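Why do games keep changing after you've bought them?

I play a lot of games, and I get a lot of letters from children who play a lot of games too. One question turns up more than any other. It goes something like this: "I was really good with my favourite character and then there was an update and now she's rubbish. Why did they do that?"

I know the feeling! It happened to me in January with Tirkel, the one where you race giant beetles round a volcano. I had a green beetle called Castaño who could jump over nearly anything. Then one morning the game did a long download, and Castaño could only jump over small rocks. I sulked all through breakfast.

What happened to my beetle is called balancing, and the people who do it are called game designers. Think of a seesaw. If one end is much heavier, it stops being any fun, because one person is stuck in the air and the other is sitting on the ground. A game where one character beats everybody is a bit like that. You'd all pick the same one, and after a week of green beetles racing green beetles you'd be bored stiff.

So the designers make little changes. When they make something weaker, players call it a nerf. (It's a funny word, and it comes from the soft foam toys, as if somebody had swapped a real sword for a squashy one.) When they make something stronger, players call it a buff. A whole bundle of changes that arrives together is a patch, like a patch you might sew on a pair of trousers with a hole in the knee.

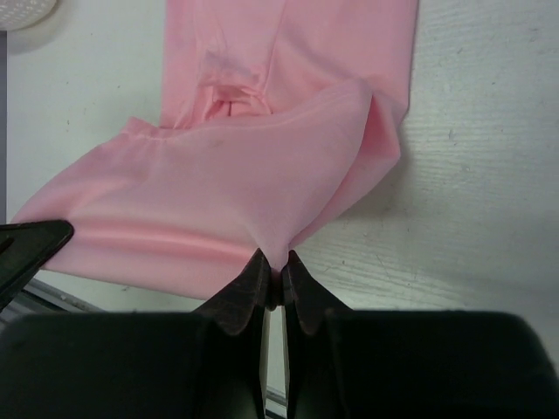
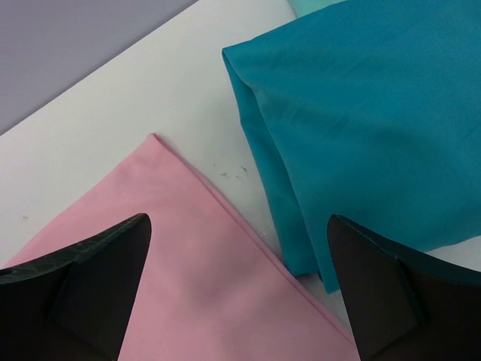
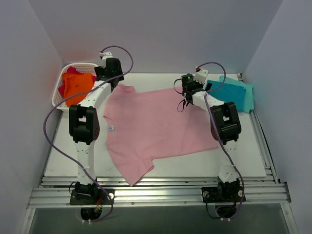 How do the designers know which character is too strong?

They look at the numbers. Every time people play online, the game can keep a note of who was picked and who won. If one character wins far more than the rest, week after week, that's a clue that something needs a nudge.

Numbers don't tell you everything, though. I wrote to Ximena Meléndez, who works on balancing for Tirkel, and asked her about my poor beetle. She told me that Castaño wasn't winning all that much. The trouble was that other players found him horrible to race against. He'd sail over their heads at the last bend and there was nothing they could do about it. They wrote in and grumbled, and the team listened.

Then she told me how they fixed it, and I liked this bit best. They didn't just guess. First they tried making his jump half as high, and he came last in every race. Far too much! Then they tried taking away a tiny bit, and you could hardly tell. It took five goes before they were happy. Ulises Montoya, who tests the game, played the same volcano track so often that he started humming the music in the bath.

Some games let ordinary players try the changes early, on a special practice version. It's usually called a test server. Things on a test server can be a bit wobbly, and a change you see there might never reach the proper game. If you hear that your favourite is about to be nerfed, it's worth waiting to see what really turns up.

You can try balancing yourself, with no computer at all. Get a friend and play noughts and crosses, but give one of you 2 turns at the start. Who wins? Now invent a rule to help the other player. Perhaps they get to rub out one mark. Play again, and keep changing the rule until you both think you've got a fair chance. My friend Lucero Tamayo and I did this on a long train ride and it took us three different rules (and one small argument).

As for me, I've gone back to Castaño. I had to learn to steer round the big rocks, and on 13th March I came second on the volcano track, just behind a purple beetle with enormous feet.

I do think those feet might need a nerf.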